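Workshop notebook, Keltdale shed
Jul 18, 2019

Cold start, the gas heater took ages, so I sat with a cup of tea and read back through the June pages before touching anything. Glad I did. I'd clean forgotten that the second sourdough crock was glazed with the old Saludo white and the first one wasn't, which explains a good deal of the grumbling I've been doing about the colour.

Today was meant to be test tiles for the speckled grey. The idea is a plain stoneware body with a coarse grog in it, light grey glaze over the top, thin enough that the flecks come through. I keep seeing it in my head as pavement, the nice rough sort with white and darker bits all through. 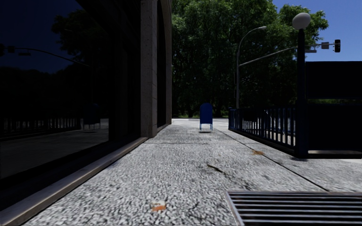

Precious Marquez reckons I'm putting the glaze on far too thick for that, and that if I want the flecks I should water it down and dip once, quickly, with no brushing at all. She also thinks the Clinda grog is too fine and I'd be better off sieving my own from the broken bisque in the bin under the bench. She's probably right on both counts (she usually is about glaze, and I'd never hear the end of it if I wrote otherwise).

So, seven tiles, same clay, same slab. Weighed out 340 g of dry glaze for the first bucket and got 336 g into it by the time I'd spilled a bit on my boots. Near enough, but I've written it down so Oanh Phí doesn't go chasing the difference when she does the next lot. Sieved it twice. The first dip was lovely and even, the second one dripped, and I let the third sit too long while I was answering the phone.
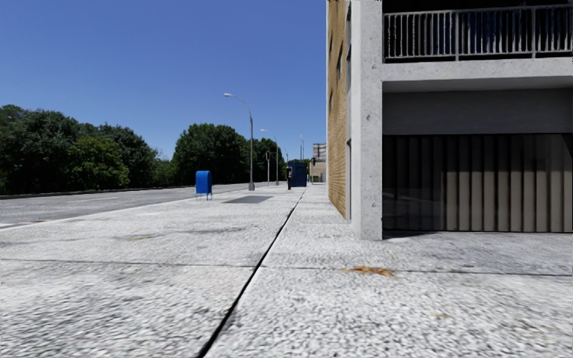
The other job was the kiln shelf with the warp in it. I've scraped it back and given it a fresh coat of wash, and it can dry slowly by the window until the weekend. Please don't use it before then, even for bisque! The Flodarex cones are in the blue tin now, as the lid of the old jar has finally given up.

Still to do: a dark tile to sit beside the grey ones. I'd like a glossy near-black, with a bit of dim green and blue in it when you tilt it to the light.

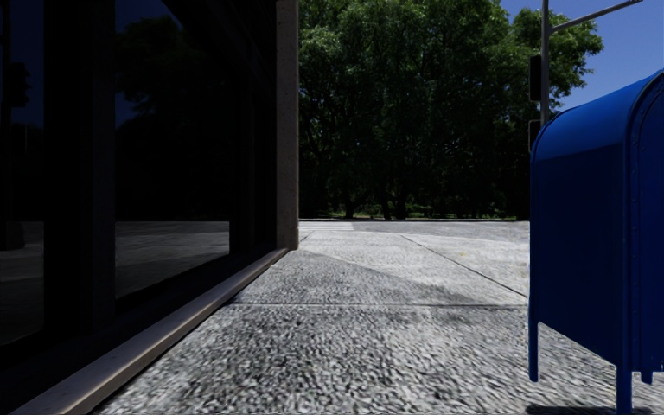

Dark glass beside light grey concrete.

Humidity in the damp cupboard was 95 per cent when I locked up, so the mugs can wait till Oanh is in to trim them. Need more sponges.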